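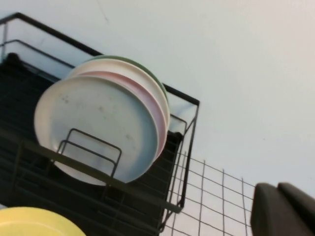 Home Programs Reports Partners Contact
4 min read

Progress Report to the Nisard Fund: Household Task Readiness, Second Period

The Kistden project was funded to determine whether a single-arm machine can complete ordinary kitchen chores to a standard a household would accept. Work in this period was confined to dish handling, and in particular to placing plates in a rack and taking them out again. The rack in current use is a black wire model with a ridged drainage tray, and the plates stand upright in it, leaning together in the order white, pink, cream and green from front to back. This close spacing was retained from the first period. It is a demanding arrangement for a two-fingered gripper, as only a crescent or sliver of rim or face is exposed on each plate behind the first.

Activity

The team completed 587 trials at the Cluddale site. Of these, 300 were unloading trials, in which the arm removes one named plate and sets it on the counter. The remainder were loading trials. All trials were run without remote assistance, and an operator was present throughout to stop the arm if required.

Findings

Unloading the front plate is now dependable enough that we consider the task ready for testing outside the laboratory. Results for the second and third plates are weaker. The most common fault is that the fingers close on two rims at once, and the arm then lifts both plates or stalls. Loading remains the harder task. The arm places the first plate well, but the quality of placement falls as the rack fills and the gaps become smaller.

Pale plates against a pale wall continue to cause errors in locating the rim. Black wire presents the opposite difficulty when it lies over a dark tray. Samir, the project's vision software, was revised in November to address both conditions. Early results are encouraging for the wall and inconclusive for the tray.

Speed was not a target for this period. The committee should nevertheless note that a person empties the same rack in far less time than the arm requires, and we do not expect that to change within the grant.

Budget and staffing

Spending is within the approved amount. Replacement of finger pads exceeded its budget line, and the difference was met from the travel line with the agreement of the program officer. Elba Toledo has assumed responsibility for trial scheduling.

Next period

The team will begin trials in 2 occupied homes, with 15 sessions planned in each. Bowls and mugs will be introduced after the plate work has been reviewed. Cutlery remains outside the scope of the present award. Trial records are available to the Fund on request.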